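Forum: Manipulation and End Effectors > Data Collection Practice
Thread: Reset rules for book stacks with handheld grippers - where do you draw the line?
Started by h_esquivel, 2nd September

h_esquivel wrote:
We are rewriting the house rules for stacked object tasks and I want outside opinions before they get frozen. Object set is books, handheld two-finger gripper, markers on the fingers for width tracking, wrist fisheye. Typical start state:

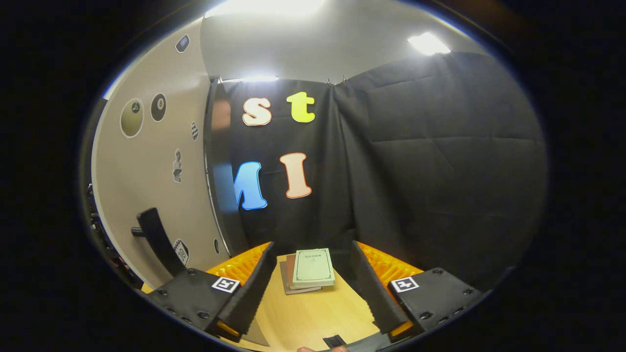
Drahomíra Murín: You have not said what the rule is for stagger. If the stack is squared up by hand at every reset, the policy will learn squared stacks and nothing else. If it is left to the operator, you get whatever each operator finds comfortable to grip. Both are bad in a way you can only see after training. Write the stagger into the reset sheet as a range and have it drawn at random.

h_esquivel wrote:
Fair. Current draft, so people can shoot at it:

1. Stack placed by hand, spines in any direction, no book overhanging the one below by more than a third of its width.
2. Fingers fully open at start of episode, held still for 2 seconds before first motion.
3. Both finger markers detected in every image of the hold period. If either is lost, discard and repeat.
4. No part of the operator in view except the hand on the tool.
5. Background unchanged within a session.
6. Episode ends with the fingers open and clear of the object.

Item 4 is the one we argue over internally. Item 5 is the one I expect to be argued over here.

r_nava wrote:
Item 5, then. What is the reason for holding the background fixed within a session? You want variety across the set. A fixed background for a whole session means each session is one sample of background, no matter how many episodes you record. If you log 232 episodes against one piece of cloth you have a sample size of one for cloth.

I would go further and require a change every 16 episodes. Move the table, change the light, hang something else.

h_esquivel wrote:
The reason is localization. The tool pose comes from visual tracking and the map is built once per session. Change the room and you rebuild the map. Plain dark fabric is also poor for features, so we put large, high-contrast shapes on it. Moving those mid-session breaks the map without any obvious warning. You get a pose that is smooth and wrong.

r_nava wrote:
Then the rule should say that. "Background unchanged within a map" is a different rule from "background unchanged within a session". Somebody will read your version as a rule about tidiness and take no notice of it when they are in a hurry. A rule with the wrong scope gets broken first.

h_esquivel wrote:
Accepted. Changed to "no fixed item in the room may be moved between mapping and the last episode recorded on that map."

dmurin wrote:
Define fixed item. Is a fold in the fabric a fixed item? Cloth moves when a door opens. Clip the lower edge as well as the upper or the folds will drift over a morning and you will spend a day looking for a calibration fault.

h_esquivel wrote:
We clip the top only. I will check whether there is drift. I have not measured it.

asmaa_t wrote:
Commenting on item 3. Requiring both markers in every image is stricter than you need and it biases the set. When the fingers are wide open the markers sit at a steep angle to the lens and detection is worst there, so the discards will cluster at wide openings. You will end up throwing away attempts on thick stacks and keeping attempts on thin ones.

We ran into this at Weltow. Our rule is now: gaps of up to five images are filled by interpolation if the width on either side agrees to within 1 mm, and the gap is logged in the episode record. Longer gaps are discarded. The log matters more than the threshold. With the log you can come back later and filter harder.

h_esquivel wrote:
What share of your discards moved back into the set when you changed the rule?

asmaa_t wrote:
I do not have the share to hand. We reprocessed 2907 episodes under the new rule and the stack height histogram came out a lot flatter at the thick end. That was the reason for doing it.

f_figueroa wrote:
I disagree with interpolation during the hold period. During motion, yes, fine. During the hold the fingers are not supposed to be moving, so if you lose a marker there the problem is lighting or print quality, and you should fix that before you record anything. Ceiling lights reflecting off a glossy marker are the usual cause. Matte print, or tilt the tool a few degrees at start.

Two rules then. Hold period: both markers, no gaps. Motion: gaps allowed as in the previous post.

asmaa_t wrote:
That works for lighting. It does not address the angle problem, which is geometric and present at wide opening no matter what you print on. If the hold is always done fully open (item 2), your strictest detection rule applies at the worst possible finger position.

f_figueroa wrote:
Then the hold should not be done fully open. Start at a set width that is known to detect well and let the operator open during the approach.

dmurin wrote:
No. Then every episode starts with the same opening movement and the policy learns an opening movement that is an artifact of the start rule. Start width should be random too. I realize this makes item 3 harder to satisfy.

f_figueroa wrote:
It makes it impossible to satisfy at some widths, going by what was said two posts up. A random draw from a range whose upper limit is set by detection would be acceptable to me. Test the limit per tool, write it on the tool. Ours differ between units, since the prints were glued on by different hands.

h_esquivel wrote:
Draft 2 of item 2: "Start width drawn at random between the minimum that clears the stack and the tested limit of the tool. Hold still for 2 seconds." If the stack needs more than the tested limit, the tool is not to be used on that stack. Objections?

dmurin wrote:
None, provided the tested limit is retested after any finger pad is replaced. Pad changes shift the inner plate and on some tools the whole finger sits differently afterward.

r_nava wrote:
Nobody has touched item 4.

My view is that it is written too strictly for what it does. With a fisheye that wide you will get a fingertip at the bottom edge in a good part of your material, and the current wording allows it only if everyone agrees that a fingertip belongs to "the hand on the tool". The worry is about the free hand. State it as: the free hand must not enter the image between start of hold and end of episode. Then mask the bottom strip in preprocessing with a fixed mask and stop thinking about it.

f_figueroa wrote:
Fixed mask, agreed, but apply it to the training images only. Keep raw files untouched. We applied a mask at ingest on the Kulline set and later wanted a smaller one. The pixels were gone.

asmaa_t wrote:
Same position. Raw stays raw. Also mask the same region at deployment, otherwise the robot sees something there that training never did.

pallet_jack wrote:
Coming from the warehouse side, so ignore if off topic. Why is there no rule on the objects themselves? Books are about the worst thing to pick as a stack. The covers slide on each other, the edge you squeeze is soft on one side and stiff at the spine, and the lower books stay behind if the grip is high. In Olvera we had to write down which faces may be contacted before any two operators did it the same way.

h_esquivel wrote:
There is a separate object sheet. It says grip the stack across the short side, contact on at least the lowest book, no contact on the open page edge if the spine is reachable. It does not say what happens when the bottom book is the widest and the ones above it are narrower, in which case the fingers meet only the bottom book.

pallet_jack wrote:
Then that case needs a line. Either the lift is by the bottom book alone and the others ride on it, or the operator squares the stack first as part of the episode. Mixing both under one task label is where ours went wrong. It looked like operator noise for a long time.

dmurin wrote:
Two task labels. Squaring is a manipulation skill and should be recorded as one. I would not let it happen off the record during reset either, for the reason in my first post.

r_nava wrote:
Two labels doubles your bookkeeping for what may be a small difference. I would keep one label and add a flag field. "Squared in episode: yes/no." Filter on it if you ever care.

dmurin wrote:
A flag gets left at its default. A label is chosen at start of recording and the operator has to choose. I have audited both kinds.

r_nava wrote:
Make the flag required with no default. Any recording software can do that. Ollix does it with one line in the config.

dmurin wrote:
If it is required and has no default I withdraw the objection to the flag. I still prefer the label.

h_esquivel wrote:
Going with the required flag for this round. Draft 2 as it stands:

1. Stagger drawn at random from the range on the reset sheet, maximum one third of book width. Hand squaring between episodes not permitted.
2. Start width random, upper limit is the tested limit of the tool. Retest after pad change.
3. Hold period: both markers, no gaps. Motion: gaps up to five images, logged.
4. Free hand out of the image from start of hold to end of episode. Bottom strip masked in training and deployment, raw files untouched.
5. No fixed item moved between mapping and last episode on that map. Fabric clipped top and bottom.
6. Fingers open and clear at end.
7. Flag for squaring in episode, required.

Open: whether item 5 needs a maximum number of episodes per map. r_nava says 16. I think that is too low for the time it takes to build one.

r_nava wrote:
I will come up from 16 if you show me the mapping time.

h_esquivel wrote:
Will time a few and post them in this thread.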